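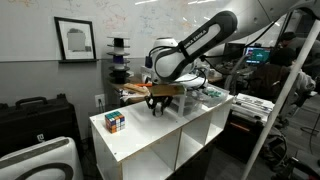 Why does my pre-ordered copy of the Noh letters still show as "awaiting stock"?
The status is taken from the distributor's record, and the record for this title was attached to the wrong edition. Orders are safe and no payment has been lost.

Ticket 417
Opened: 31/03/2021
Raised by: Hwa-young Choo, Flalham Reading Room
Product: Flinuvano catalogue and pre-order service
Status: Resolved

Reported fault
The customer ordered 2 copies of the Noh correspondence, edited and annotated, from Vidlow Press. The confirmation gave the publication month as February. The order page continued to show the book as unpublished, and the sample chapter opened the editor's earlier essay collection. 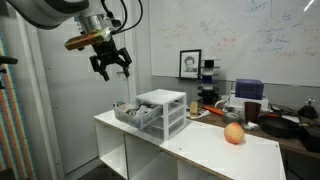 Initial findings
The hardback and paperback had been entered under the same ISBN. The system accepted the later entry and hid the earlier one. The print run of 2,000 was recorded against the paperback only.

Steps taken
1. Both entries were withdrawn from public view while the ISBNs were checked against the title page. 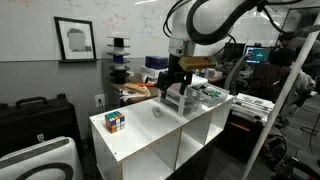

2. The hardback was re-entered with its own ISBN, and 6 affected orders were moved to it by hand.
3. The correct sample chapter was attached. The customer was asked to sign out and open the order page again.

Customer reply
Ms Choo confirmed that the order now shows as ready for dispatch. She noted that the index was still missing from the contents list. This has been passed to the editorial desk under a separate ticket. 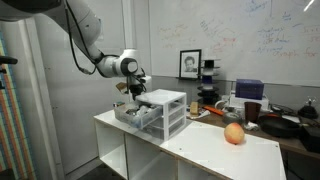 Drawer unit, top drawer open

Ticket closed by Flinuvano Support. Replies to this message will reopen it.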